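Section 4. First Start-Up and Water Hardness Setting

This section applies to the Wollo 3820 under-sink water softener and to the Wollo 3820 S. Owners of the earlier 863 unit should refer to the separate sheet supplied with that model.

Before you begin

Confirm that the installation steps in Section 3 are complete and that the bypass valve is in the BYPASS position. The drain hose must be secured to the waste pipe with the clip provided. Keep the hardness test strip at hand.

4.1 Filling the salt tank

1. Lift the lid of the salt tank and remove the packing ring.
2. Pour in tablet salt up to the line marked MAX. Do not use rock salt or table salt.
3. Add two quarts of clean water. This is required at first start-up only.
4. Replace the lid and press down on both sides until it clicks.

Note: Salt sold under the Pudby and Dobos names is suitable if the bag is marked for softener use.

4.2 Opening the water supply

1. Open the nearest cold water tap.
2. Turn the bypass valve slowly to the halfway position and wait until the water runs without spitting.
3. Turn the valve fully to SERVICE.
4. Close the tap and check each joint for leaks. Leave the unit for 15 minutes and check again.

CAUTION: Opening the valve quickly can force resin into the household pipes. If beads appear at the tap, return the valve to BYPASS and contact the service desk.

CAUTION: Incoming water pressure must not exceed 85 psi. Where it does, a pressure reducer must be fitted by a licensed plumber.

4.3 Setting the hardness level

1. Dip the test strip in untreated water for one second and compare it with the chart inside the back cover.
2. Hold SET until the display flashes.
3. Use the arrow keys to enter the reading, then press SET once. 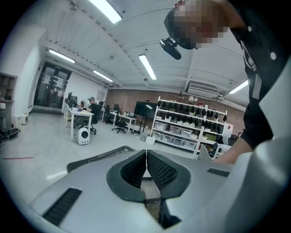
4. Hold REGEN for five seconds to start the first cleaning cycle. Water may be used during the cycle, but it will not be softened.

The factory setting for the cleaning cycle is 2:00 a.m. To change it, see Section 5.2.

4.4 Registration

Complete the card at the back of this manual and return it to Wikine Home Services, attention Leobardo Mendoza, Customer Records. Registered owners receive a replacement test strip each July.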